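Wogan to trial refill counter for soap

Wogan will open a soap refill counter at its town hall in July, the town said on 9 June 2021. Residents can bring their own bottles and pay by weight. The trial runs for 13 weeks.

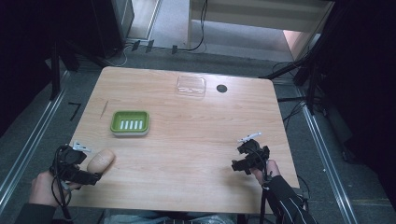

A green plastic soap dish on a wooden table.

Golshifteh Kordestani, who runs the program, said 327 households had signed up – more than the town expected. Each may refill up to five bottles per visit.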